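I've been putting together a half-hour programme for our community station for long enough now that people have started asking me how it's done, so I'm writing it all down in one place. It's aimed at someone who has been handed a slot (ours go out on Tuesday evenings), has never made radio before and is quietly panicking. I was that person. My first show had a gap of dead air in it long enough to boil a kettle.

You'll need a laptop, some sort of recorder (your phone will do to start with), a pair of closed headphones and any free audio editor that lets you work on more than one track. I won't tell you which editor to get, they all do the same five things and you'll end up loyal to whichever one you learn first.

## 1. Find out how long your half-hour is

A thirty-minute slot isn't thirty minutes of you. At our station the news and the station announcements come out of it, and I'm left with 28 minutes. Ask whoever does the scheduling for the exact figure and write it on a sticky note. Ask as well what happens if you run over. Ours simply fades you out, mid-word if need be, and the next programme starts. Running under is worse, as the automatic system fills the hole with whatever music it fancies. I once followed a very sad interview about a flooded allotment with a samba.

## 2. Draw a clock

This is an old radio trick and I still do it with a pen. Draw a circle, call it your programme, and slice it up like a pie. My usual one goes:

- Hello and what's coming up: 1 minute
- Main interview, first half: 8 minutes
- Music: 3 minutes
- Main interview, second half: 7 minutes
- What's on locally: 3 minutes
- Short feature or a voice piece: 4 minutes
- Goodbye and what's next week: 2 minutes

Add it up and you get 28, which pleased me no end the first time. You don't have to stick to it to the second, but if the interview swells to eighteen minutes you can see straight away what has to go. Usually it's the feature. Keep the orphaned features in a folder, because one week your guest won't turn up and you'll be so glad of them!

## 3. Book the guest and have a quick chat first

Ring them. I know, I hate it too, but an email tells you nothing about how somebody talks. Five minutes on the phone will tell you if they speak in great long rivers or in one-word answers, and you can plan for either. Don't do the whole interview on the phone by accident, though. The best version of a story is nearly always the first telling, and if they give it to you while you're stood in the supermarket you'll get the tired second version in the studio. When I feel a good one coming I say "ooh, save that for me".

Tell them four things: where to come, how long it'll take, whether it's live or recorded, and that they can start a sentence again if they trip over it. That last one relaxes people more than any amount of tea.

## 4. Write questions, then write fewer

I used to turn up with 16 questions. For a fifteen-minute interview! What happens is you stop listening, you're so busy looking at number nine. Chaimae Kamel, who trained me, went through my list with a biro and crossed out everything that could be answered with yes, no or a date, and I had five left. Five is plenty.

Put your easiest question first and don't use it. What I mean is, ask them what they had for breakfast or how the drive was, let them find their voice, and set your levels while they're doing it. Then ask the real first one. Begin with "how", "why" or "what was it like" and you'll be most of the way there.

## 5. Record it

Soft rooms are your friend. Curtains, carpet, a sofa, a bookcase full of paperbacks. Kitchens are horrible and so are church halls. If you're stuck somewhere hard and echoey, get the microphone closer to the person's mouth (a hand's width is good) and turn the recording level down to match. Moving closer fixes more problems than any button in the software.

Aim for the loudest bits to peak a fair way short of the red. I go for -12 on the meter with an ordinary speaking voice, which leaves room for a laugh. Once it's hit the top and crackled there's nothing you can do about it later.

Before anyone leaves, sit still and record a minute of the room with no one speaking. You'll want it in step 6.
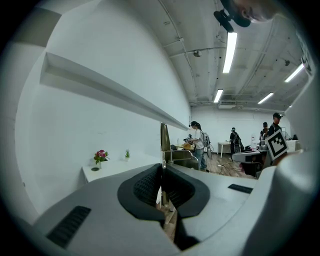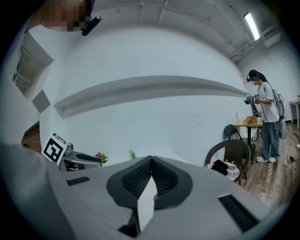 ## 6. Edit in three passes

First pass, just listen, with a notebook. Jot down the time next to anything that made you smile or sit up, and put a cross next to anything that made you reach for your phone. Don't cut a thing yet.

Second pass, take out the big lumps. Whole answers, repeated stories, the bit where you both talked about parking. Save this as a new version with a 2 on the end. Please save new versions. I lost a lovely piece about the Ilmont ferry by saving over it at 11 at night and I'm still cross.

Third pass is for the fiddly stuff. Coughs, false starts, a few of the ums. Only a few, mind. Somebody with all their ums removed sounds like a satnav, and you'll hear the breaths bump into each other. When a cut sounds sudden, slide a second or two of that quiet room recording underneath it and it'll settle down.

Two small habits that help:

1. Cut just before a breath, so the breath stays with the words it belongs to.
2. Close your eyes when you check an edit. If you're watching the line move across the screen you'll hear the cut whether it's there or not.

## 7. Write your links the way you talk

Links are the bits you say between items. Write them out in full the first few times, and say each one aloud as you type it. If you wouldn't say "residents have expressed concern" to your neighbour, don't say it to your listeners. "People in Stastinton are fed up" is shorter and it's what you mean.

Put the name at the end of an introduction instead of the front. "She's run the Dresetti bakery since she was nineteen, and she's never once had a Saturday off. Kirsty Cartwright, hello." It gives people a second to get interested before the name arrives, and then they remember it. Kirsty was my third ever guest, by the way, and she talked for 16 minutes about sourdough without drawing breath. I used nearly all of it.

Print your script in big type, one side only, and don't staple it. Paper rustling near a microphone sounds like a bonfire. Slide each page to the side when you've finished with it.

## 8. Get the music right, legally and otherwise

Check what your station's licence covers. Ours covers music going out on air but not in the podcast version, so I make two copies of each programme, one with the track in and one without. Do the music-free one at the same sitting or you'll never get round to it. You'll also need to fill in a log with the title, artist and length of everything you've played, so keep that open while you edit.

As for what to choose, instrumentals are handy under speech and songs with words aren't. Two sets of words at once is tiring to listen to. If you're talking over the start of a song, find out how long the introduction lasts before the singing starts and finish with a second to spare. It's a very satisfying feeling when it works and I've done it properly perhaps twice.

## 9. Put it together and check it

Lay everything out in order on the timeline, with speech on one track and music on another. Get the speech roughly even from start to finish, so no one at home has to keep getting up to turn the knob. Then listen right through on something rubbish. A kitchen radio, one earbud, the car. Good headphones hide all sorts of things and most of our 800 listeners aren't wearing them.

My checklist before sending:

- Total length matches the sticky note
- No silence longer than a second and a half
- Guest's name said at the beginning, in the middle and at the end
- Nothing in it about "this morning" or "tomorrow" if it's being repeated
- No swearing (listen to the laughter, it hides in there)
- File named the way the station wants it

That last one sounds dull, but our playout computer goes by the file name and nothing else. I sent mine in as "final final USE THIS" and the whole of Rakena got a repeat of the gardening hour.

## 10. Send it early

Our deadline is noon on the day, and I try to have it in the evening before. Uploads fail, passwords expire, and someone might spot something you need to fix. Keep your own copy of the finished file, plus the raw interview, for at least as long as your station asks you to. Ours wants recordings kept for 42 days in case of a complaint, so check what yours says.

Then listen when it goes out, even if you have to do it from behind a cushion. Keep a notepad by you and write down one thing to do differently next week. Mine currently says "stop saying fantastic".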